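Tramia Trip Planner - User Guide
Section 3: Setting Up Your First Itinerary

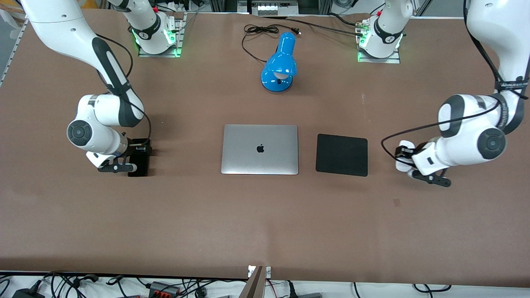 Tramia turns a pile of bookings into a day-by-day plan that a group of tired people can follow without phoning you. This section takes you from an empty account to a printed itinerary, and you should have your flights, hotel confirmations and driver details within reach before you begin. Clear some room on a table too, a big brown one if you have it, because paper confirmations spread. Anything small enough to stand upright on the tabletop, like the little black object in the gripper, can stay where it is. Everything else goes on the floor until step 9.

The instructions were last revised in October 2020 and apply to the desktop version. The phone version has the same buttons in different places.

Before you start

You will need:

Your Tramia login, which is the email address you signed up with and not the one you use now.
Arrival and departure times for every traveler.
The name and address of each night's hotel, in the order you will sleep in them.
The phone number of at least one driver who answers his phone.

NOTE: If you bought your trip through Espinoza Tours, most of this will already be filled in. Go to "Importing an agency trip" below and save yourself an evening.

Creating the trip

1. Log in and choose New Trip. Give it a name you will recognize later. "Vacation" is allowed, but by your third one you will be opening them all to see which has the ferry in it.

2. Enter the start and end dates. The start date is the day you leave home. The end date is the day you get back, even if the plane lands a few minutes after midnight and you feel this is unfair.

3. Choose your home time zone, then tick Show Local Times. All times in the itinerary will now appear as they would on a clock at the place in question.

CAUTION: Do not change the home time zone once you have entered flights. Tramia will move every departure to match, and it does so quietly.

4. Add travelers under People. Names must match passports, accents and all. Our own Darragh Ó Súilleabháin, who tests this screen, has traveled as at least four different men, and the check-in desk has liked none of them. If the airline's system drops the accents, put the airline's version in the Ticket Name box and leave the real one alone.

Adding the days

5. Open Day 1 and choose Add Arrival. Pick plane, train, bus or boat, then enter the carrier and the time. Tick Meet and Transfer if somebody is collecting you. A box will open for the driver's name, the phone number and the meeting point.

6. Be specific about the meeting point. "The station" is a building with several doors and you will be standing at the wrong one. "Main exit, by the ticket windows" is better.

7. Add the drive. Enter the starting point, the end point and any places you want to stop on the way. Tramia will suggest a driving time. On highways the figure is fair. On mountain roads, open Road Type and choose Hill. This adds 30 minutes to each leg, and in July, when the rain comes and the road has other ideas, you may want to add the same again by hand.

8. Add the night's hotel. Choose Check In, enter the name, and set the meal plan. If you leave the meal plan blank, the itinerary prints "Dinner: to be confirmed", and everyone in the car will ask you about it until it is confirmed.

9. Repeat steps 5 to 8 for each day. When the last night is in, choose Save. You may now pick things up off the floor.

NOTE: A day with no hotel is marked in yellow. Sometimes this is correct, as on a night train. Tick Overnight Transit and the yellow goes away.

Sightseeing stops

10. Inside any day, choose Add Stop. Type the place and how long you plan to be there. The default is one hour, a fair guess for a temple or a small museum and wildly hopeful for anywhere with a market attached.

11. Drag stops into the order you will reach them. The driving times will update after a moment. If the total for the day goes red, you have planned more than the daylight will hold. Remove a stop. Shortening lunch does not work - we have watched a great many people try it.

12. For places with fixed opening hours, tick Check Hours. Tramia will warn you if you are due to arrive after closing. It does not know about local festivals, strikes, or the man with the key.

CAUTION: Waterfalls, viewpoints and other outdoor stops have no opening hours in the system, so no warning will appear. Read the weather and use your head.

Importing an agency trip

Espinoza and Algate trips come with a trip code, printed at the top right of the booking letter.

1. Choose New Trip, then Import.

2. Type the code without spaces. The letter O is never used, so anything round is a zero.

3. Check the traveler list. Agencies are fond of "Mr. + family", and Tramia will create a person called Family. Replace that entry with your relatives.

4. Read through each day before you accept it. Once you press Accept, changes go back to the agency as requests, and the agency may take its time.

Itineraries of more than 105 stops will be split into two files. If yours is split, please consider a rest day.

Printing and sharing

1. Choose Print, then Day Sheets. Each day fits on one page unless you have written an essay in the Notes box. Notes over 2000 characters are cut short on paper, though they stay whole on screen.

2. To send the plan to the rest of the group, choose Share and enter their email addresses. They can look but not edit. You can allow editing under Permissions. Think about who is in the group first.

3. Print one extra copy for the driver and hand it over on the first morning. Use the Large Type setting.

4. If you own a Sterkley pocket printer, choose Narrow under Paper. Long hotel names will wrap onto a second line and there is no setting for that.

If something goes wrong

The plan shows two hotels on one night: you entered the checkout as a second check-in. Delete the later one.

The driver's number will not save: add the country code, starting with the plus sign.

The map is blank: the map needs a connection. Day Sheets do not.

A day has vanished: you have probably crossed the date line. Look under Settings, Show Skipped Dates. Hotels booked for a skipped date must be canceled with the hotel directly, preferably before you fly.

Section 4 covers budgets and splitting costs among friends.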